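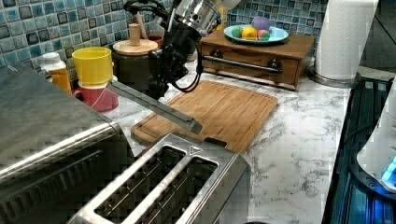

Flondon, June

4. Lending and keeping of kitchen things between neighbours

4.1 What is lent and what is not

The questionnaire was sent to 1112 addresses in Flondon and Lie. In this section we look only at the answers about the kitchen. Our main interest is the difference between things which people lend easily and things which they prefer to keep at home, even when the neighbour is a good friend.

Large and rarely used objects travel most. Preserving pans, cake tins with unusual shapes and extra chairs were named again and again in the open answers, and several respondents did not remember any more to which household the object had first belonged. Small objects of daily use travel much less. A person who needs a grater will usually ask for the grated cheese, or will cook something else. We found this pattern in both places, although in Lie the distances between the houses are longer and we had expected less lending in general.

The cutting board is a difficult case. It is cheap in comparison with a pan, and many households own more than one. Still, it was often put in the same group as the toothbrush and the pillow. Respondents spoke about onion, about raw meat and about the marks of the knife. One wrote that she would give a board away for ever but would not lend it until Monday.

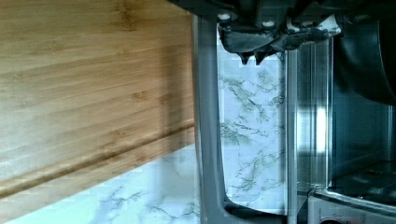 Borghild Bråten, in her comments on an earlier version of this section, held that the material is of less importance than the age of the object. In her opinion a new board can be lent and an old one cannot, and the same is true for wooden spoons. Our data do not allow us to test this properly, as we did not ask for the age. In the interviews, however, we met statements which support her view, and we have added the question to the second round.

A further point concerns the way back. When an object is returned, it is rarely returned alone. It comes with a jar of jam, some eggs or a piece of the cake which was baked in it. Such gifts were described as small and not necessary, but when they were missing this was remembered for years.
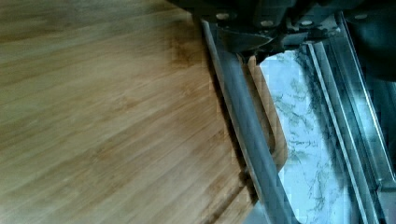
It follows that borrowing has a price, and that some people avoid it for this reason. Jonatan Amundsen explained in his interview that he had bought his own jam pan after 9 summers of borrowing, because he was tired of thinking about what he should bring with it. He uses the pan once a year and lends it to two other households.

For the coding we used three groups: lent freely, lent to a few persons, and not lent. The cutting board was coded separately by material where the respondent had mentioned it. A bamboo board of the common rectangular type, with a juice groove, is given in Figure 3.

Figure 3. Bamboo cutting board on a marble-patterned countertop.
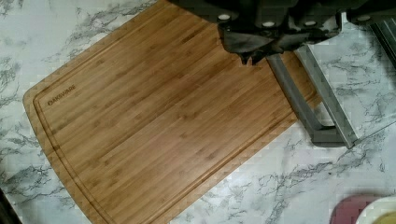

4.2 Asking and being asked

The second part of the questionnaire dealt with the request itself. Most respondents preferred to ask at the door, also when they had the telephone number of the neighbour.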